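Hand-Held Gripper Station: Questions and Answers on Setup and Care

This page is for people who use or look after the Huretti hand-held gripper station. It was written after many of the same questions came by e-mail. If your question is missing, please write to the Prasar support desk and give the serial number of your gripper.

What do I need before I start?

You need the table with its white board, one pair of grippers, the objects from your task list, and the Suraro software on the recording computer. Charge nothing and connect nothing until the table stands firm on the floor. Push each corner with your hand. If the table moves, adjust the feet first.

Must the white board be fixed to the table?

It should lie flat and not slide. We use two thin strips of double-sided tape under the long sides. Please do not use screws. A board with scratches or old glue on it should be turned over or changed.

How do I check the gripper fingers?

Close the fingers slowly without any object and look at them from the side. The two pads should meet along their whole length. If you see a gap at the top, loosen the finger screws half a turn, press the fingers together and tighten again. Do this for both grippers, also when only one of them gives you trouble.

When should the pads be replaced?

Pads become rough with use and the edges start to come apart. A little fuzz is normal and you can continue. Change the pad when you can feel the hard finger through it, or when the object turns in your grip while you lift it. On our own station the last set was changed after 1,906 grasps, but this depends very much on the objects. Cardboard with sharp edges eats the pads quickly, and so does wire.

May I cut away loose threads?

Yes, with small scissors. Do not pull them — a pulled thread can take a piece of the pad with it. After cutting, wipe the pad with a dry cloth. Alcohol makes the glue weak.

The software says "width out of range". What does it mean?

It means the opening of the gripper does not agree with the saved values. Open the gripper fully, choose Calibrate in Suraro, wait for the tone, close it fully and wait again. The value for open should be near 2,852 and the value for closed near 166. When your numbers are far from these, look if something is stuck in the slide. Often it is a small piece of cardboard.

How should the cable run?

Leave a loose loop between the gripper body and your wrist. A tight cable pulls on the plug each time you turn your hand, and the plug is the part we repair most often. The remaining cables go on the floor behind the table, away from your feet.

Which objects are good for a first test?

Take one light object with open sides and one long object with flat sides. We use a wire basket and a box of food wrap. The basket shows you quickly if the fingers are crooked, because a thin wire slips out between pads which do not meet. The long box shows if your grip is too far from the middle — it tips at the heavy end.

Wire basket and food wrap box at the test table:

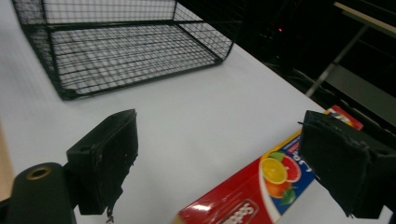
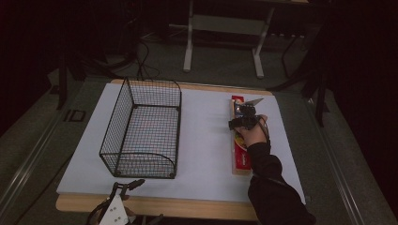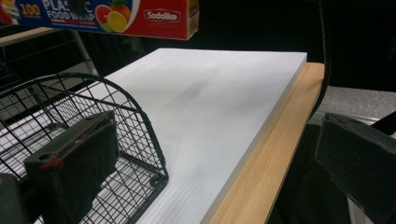 After the first test, repeat the same movement ten times and then read the log. You want the closing value to be nearly the same each time. If it grows smaller from one grasp to the next, the finger screws are probably becoming loose. Tighten them and begin again from the first grasp.

Can I wear long sleeves?

Yes, if the sleeve is narrow at the wrist. A wide sleeve can cover the object in the upper camera, and it can also catch the trigger.

How often is the whole station serviced?

We do a short check every morning and a longer one after each 124 sessions. In the longer check the slides are cleaned and get one drop of Cloutier light oil. Please do not use kitchen oil, it becomes sticky after some weeks.

What must I send in for a repair?

Only the gripper and its cable. Keep the pads on, even if they are bad, so the workshop can see how they have worn. Put a short note in the parcel which says what you were holding when the problem came. Repairs sent before noon are looked at on the next working day.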